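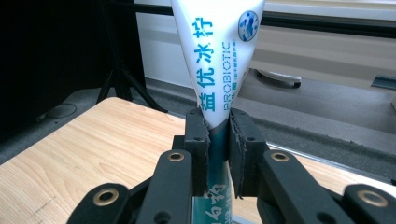

Up at six, before the heat. August is nearly done and I still haven't sorted the fridge, so I did it this morning with the door propped open by a chair and the radio on low.

Everything out first. The shelves came away more easily than last time and I washed them in the bath, as the kitchen sink is too narrow. There was a brown ring of soy sauce under the bottom drawer that needed the old toothbrush. The rubber seal on the door is going at the lower corner. I pressed it back in. It will want replacing before winter and the one from Findo costs 300, which seems a lot for a strip of rubber.

Then the drinks, which had got out of hand. I have been buying them one at a time on the way home from the Steltia office all summer and putting them wherever there was a gap. The white and teal probiotic one went back in the door. I like the shape of it, with the wide white top and the slim part underneath, but the width makes it awkward and it won't stand next to the milk. It has the narrow end of the door shelf to itself now, with the mustard moved up one.

I can read a little more of the labels than I could in spring. 柠 I knew straight away, the lemon character. 优 I had to think about, then remembered it from the notebook. I wrote out 益 17 times at the table while the shelves dried and it still comes out lopsided, too much weight at the bottom. The small print on bottles is beyond me and I have stopped trying with it.

Threw out: half a cabbage, the open tin of coconut milk, two yoghurts, a jar of something from Bălan with no label left on it. Kept the plum jam, though there is only a spoonful. Moved the eggs to the top shelf where I can see them.

Rinsed the empties and took them down to the bins at ten. The plastics one was full to the lid so I brought mine back up again and they are in a bag by the door. The stairs smelt of fresh paint as far as the second landing. They have gone with the same green.

Went to the market in Odov after that for bread, spring onions, tofu and a new sponge. Peaches were soft already so I left them. The electricity bill was in the box when I got back, 798, a bit less than last month. Paid it at once so as not to think about it.

Lunch was noodles and the last of the cucumber. Slept for an hour with the window open.

This afternoon I finished the page of drink words in the notebook: tea, milk, juice, soda, ice, sour. Sour I keep mixing up with another one. Tomorrow fruit.

Fridge set to four degrees. Must ring about the seal. Bag of plastics still by the door.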